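Stosus Brillum Two-Arm Kitchen Bench

Equipment / Benches / Brillum
Item 1038
Open day notes and bench specification

The Brillum is a fixed workbench for two-arm manipulation of household objects. It is supplied as a table frame, a rear mounting rail, an object set and a set of bench forms for setup and reset. Arms are supplied by the customer or quoted separately. The bench can be seen at our Gredell open day on September 23, 2018, in the demonstration hall, along with the smaller Wei single-arm table.

The notes on this page cover what the bench contains, how the demonstration is run and what a visiting lab should bring if it wants time on the equipment.

What is on the bench

The demonstration bench carries two white arms on the rear rail. The work surface is brown. Objects are placed by hand between runs from a printed layout sheet, and each has a home area, not a fixed pin or fixture. We stopped using locating pins in May. They made resets faster but the arms were learning the pins.

Standard objects for the kitchen layout:

Wooden dish rack with three round plates, stored upright
Wooden mug tree with hanging mugs
Woven wicker basket with two yellow corn cobs
Toaster oven
Wire-grid storage unit with wooden top
Large wooden box with black metal handle
Small round button, light blue and cream

Customers may substitute their own objects. The layout sheet is supplied as an editable file. Items with a footprint larger than the toaster oven should be checked against the reach drawing first, particularly at the two front corners, where one arm can reach and the other generally cannot.

The plates are different colors so that an operator can call them by name. The rack pegs are evenly spaced and any plate fits any slot.

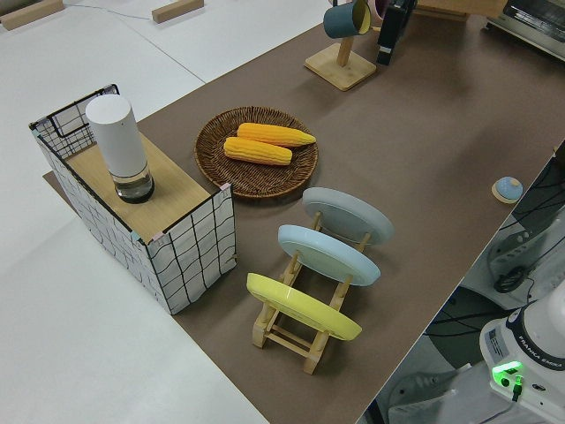 Arm mounting

The rear rail accepts two arms side by side. Spacing between bases is set once, at installation, and recorded on the bench card. Changing it later means repeating the calibration for both arms, so we ask customers to settle it before delivery.

Cables leave each base toward the rear and drop behind the table edge. Leave slack at the base connector. The cable tray under the rail is open at the top and will take a standard plug without unscrewing anything. Control cabinets go on the floor behind the bench or to one side. They should not go on the work surface, and they should not go under it if anyone will be sitting at the front.

Two-finger grippers are used for the kitchen layout. The pegs of the mug tree are short, and a wide fingertip will foul the post before it reaches the handle. Our own fingertips are 15 mm wide. A 20 mm fingertip will do the plates and the basket without trouble but is marginal on the mugs.

Arms start each run from a ready position above the table. In the kitchen layout the right arm waits at the toaster oven side and the left arm at the dish rack side. Handover between arms takes place over the middle of the table, and the mug tree should be moved toward the back if handovers are planned.

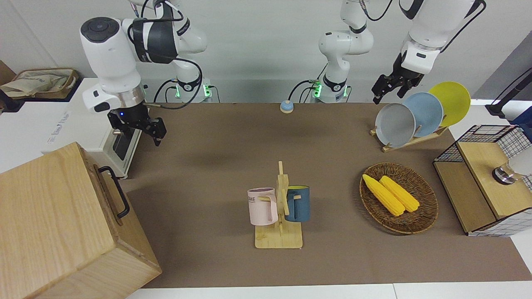 Haoran Tian

I run the demonstration bench and will be at it for most of the open day. A few remarks for visitors.

The order of work is plates, mugs, corn, oven. Plates come first, while people are still arriving, and they take the longest to explain. Lifting a plate out of a rack is easy. Putting one back in the slot it came from is a good deal harder, and most of the questions we get are about the second part. The plate leans, the gripper holds it near the rim, and a small error at the wrist becomes a large one at the lower edge.

The mugs are run with handles in whatever direction they ended up. I do not straighten them between runs unless a visitor wants to see a particular case. The corn cobs lie side by side in the basket, and the usual instruction is to take one and leave the other. The rim of the basket limits the approach angle more than people expect.

The toaster oven has a horizontal door handle. Opening it is a one-arm task. Placing something inside and closing it again can be done with one or two arms, and we will show both if time allows.

Please ask before you touch the bench. Between runs the arms are stopped but the green lights on the bases stay on, and they do not mean that it is safe to reach in. The person at the console will tell you when it is.

Visiting labs

Labs with their own policy or controller may book a slot on the demonstration bench during the afternoon. Slots are 20 minutes including setup. Bring the following:

1. Code that runs from a clean start. There is no time in the slot for installing packages.

2. A joint velocity limit in the configuration file. The console operator will lower it if necessary and will not raise it.

3. A written description of the task, one page or less, with the start layout marked on our sheet. 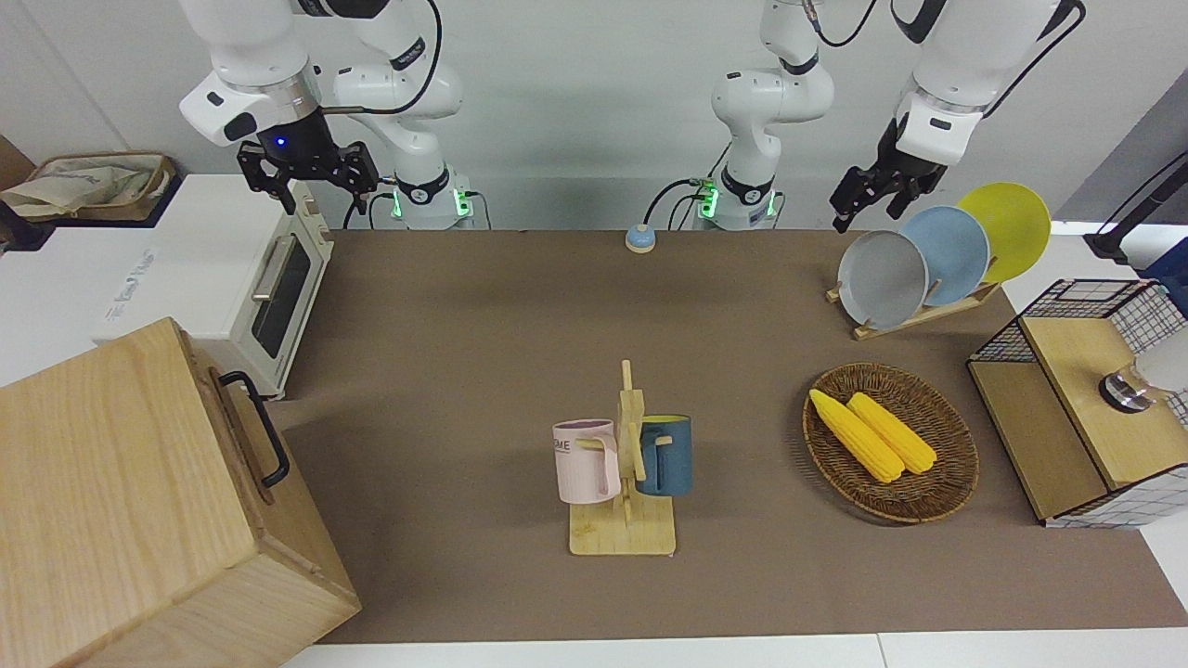

Kitchen layout, left arm at the dish rack, right arm at the toaster oven

A slot may be stopped at any point by the console operator. Stopped slots are not rebooked on the same day. Logs are copied to the visitor's drive at the end, and we keep no copy unless asked to.

Booking is through Elīna Žukauskas at the Stosus sales desk. Give the item number, the name of the lab and the number of people attending. The hall door is on the yard side of the building. The front entrance is used by the offices and is locked to visitors during the open day.

Supply and options

Bench without arms, item 1038: table frame, rear rail, brown surface covering, cable tray, layout file, bench card.

Kitchen object set, item 1877: rack and plates, mug tree and mugs, basket and corn, button, storage unit, handled box. The toaster oven is not included and is sourced locally to suit the mains supply.

Surface covering is a consumable. Replace it when marks start to show up in camera views - tape residue is the usual cause. Spare covering is sold by the roll.

The frame ships flat on one pallet. Assembly needs two people and a level floor. The rail is heavy and should be lifted by its ends. Feet adjust from above with the supplied key, and the frame should be re-leveled after the arms are bolted on, then again after the first week of use.

The Wei table uses the same covering and the same layout file format. Its rail is shorter and takes one arm only. It cannot be extended to two.

Drawings, the reach diagram and the current price list are sent on request.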